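Claden Pantry Label Corpus

A collection of handwritten labels from jars, tins, freezer bags and boxes, typed up as plain text. It has 1309 entries, and a surprising share of them say "misc."

Maintained by Slamet Sumampouw. Last updated Mon 11 September.

What is in it

One row per label. The text is kept as the writer left it, including "tumeric," "cinammon" and the freezer bag marked "soup???" with all three question marks. Please do not send corrections. The spelling is the data.

Fields

label_text: what the label says.
container: jar, tin, bag, box or other. "Other" covers a boot.
true_contents: what was inside, where the owner was willing to look.
legible: yes, no or argued.

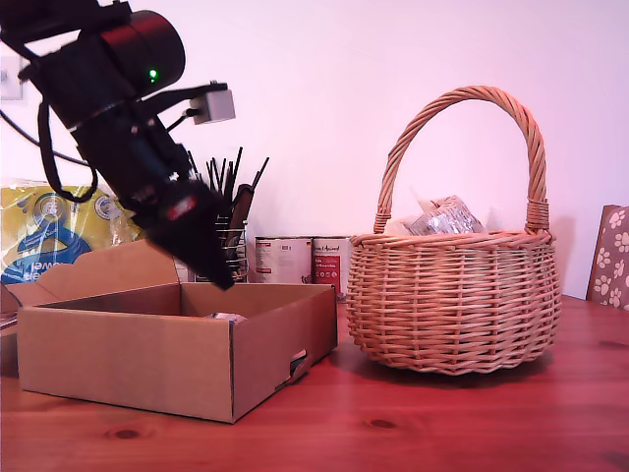

The argued value was added after two readers spent most of an afternoon on a word that is either "oats" or "bats." We record both readings, split by a slash. If your parser dislikes slashes, version 6 has a separate column for the second reading.

How the labels were gathered

Households copied out their own labels and mailed in the sheets. The first 600 came from the town of Zernitz and lean heavily toward pickles. Later batches are from Bitar, where people seem to own more tea than they could drink in one lifetime. Nothing was balanced afterward. If you train a model on this and it thinks every kitchen is full of dill, you were warned.

Names of people were replaced with PERSON, so "Do not eat, PERSON" is a common entry. Threats were left in.

Known problems

Dates are a mess. Some writers mean the day they packed the thing, others the day it should be thrown out, and one household used the dog's birthday.

Rows from the Prostix spreadsheet lost their accents on import. We have the paper sheets and will fix this in September, or say so again next year.

"Flour" and "flour (other)" are separate entries from the same shelf. We asked. They are different flours.
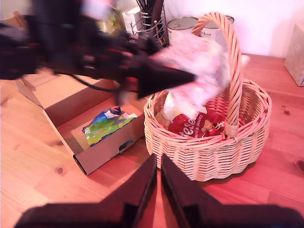 License

Free for any use, with credit. If you print the labels on a tea towel, send one.

Contact

Open an issue, or write to Slamet. Replies are slow during jam season.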